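Presupuesto para pinzas manuales de recogida de muestras: ¿comprar dos juegos o empezar con uno?
Foro de ayuda · Automatización y equipamiento · Compras y planificación

Publicado por compras_giria

Buenas tardes:

Escribo en nombre del área de compras de Giria, entidad dedicada a la preparación de pedidos pequeños de farmacia y droguería. La dirección ha autorizado un estudio previo para automatizar el llenado de cajas y, antes de comprometer la partida principal, se nos pide presupuestar las pinzas manuales con las que se grabarán las tareas de muestra.

Disponemos de dos ofertas. La de Erkar incluye un par de pinzas, soportes y un año de asistencia. La de Prilham resulta más económica en el precio inicial, pero factura aparte los dedos de recambio, a 44 euros el juego, y no detalla los plazos de entrega. Ninguna de las dos contempla la formación del personal.

Agradeceríamos orientación sobre los siguientes extremos: si procede adquirir desde el inicio un segundo par de reserva; qué porcentaje conviene destinar a consumibles; y si es razonable exigir un periodo de prueba antes de la firma. El expediente debe quedar cerrado en marzo.

Responde taller_norte

Estimados compañeros:

En nuestra organización tramitamos un expediente semejante y la experiencia aconseja separar tres conceptos que las ofertas suelen presentar mezclados: el equipo, el desgaste y las horas de las personas que lo manejan. El tercero fue, con diferencia, el más elevado, y no figuraba en ninguna oferta.

Respecto al par de reserva, recomendamos no adquirirlo en la primera fase, siempre que el proveedor se comprometa por escrito a sustituir la unidad averiada en un plazo de 2 días laborables. Si no acepta dicha cláusula, el segundo par deja de ser un lujo. Una semana de operarios sin herramienta cuesta más que la propia pinza.

En cuanto a consumibles, reservamos el 25 % del valor del equipo y la cantidad resultó suficiente. Las almohadillas de los dedos se deterioran antes que cualquier otra pieza, en especial si se trabaja con cartón. Soliciten precio cerrado de recambios para toda la vigencia del contrato. En el caso de Prilham, multipliquen los 44 euros por el consumo previsto antes de dar por buena la diferencia de precio.

Conviene asimismo incluir en la partida la mesa, las cajas y un surtido de productos reales. Nosotros gastamos aproximadamente 700 euros en este capítulo, que se había omitido por completo en la memoria inicial.

Responde simon_usuario

Depende del volumen. Nosotros usamos Simon para llevar el inventario y con eso basta. Yo pediría la oferta más barata y ya se verá.

Responde gestion_equipos

Me permito discrepar de la respuesta anterior: el programa de inventario no guarda relación con lo que se consulta.

Sobre el periodo de prueba, es exigible y los proveedores habituales lo conceden. Debe realizarse en las instalaciones del comprador y con su propia mercancía. Propongo que se incluyan envases de cartón de poco grosor, estuches rígidos y piezas de plástico de forma irregular, y que todos ellos se trabajen dentro de una caja de envío abierta, donde las paredes limitan el acceso de los dedos. Una prueba sobre mesa despejada favorece a cualquier pinza y no permite comparar ofertas.

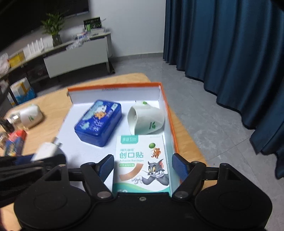
El acta de la prueba debería firmarse por ambas partes y adjuntarse al expediente, con indicación de los productos empleados y de las incidencias observadas. Si el calendario de marzo no permite probar los dos equipos, soliciten al menos que el pago del último plazo quede condicionado a la aceptación.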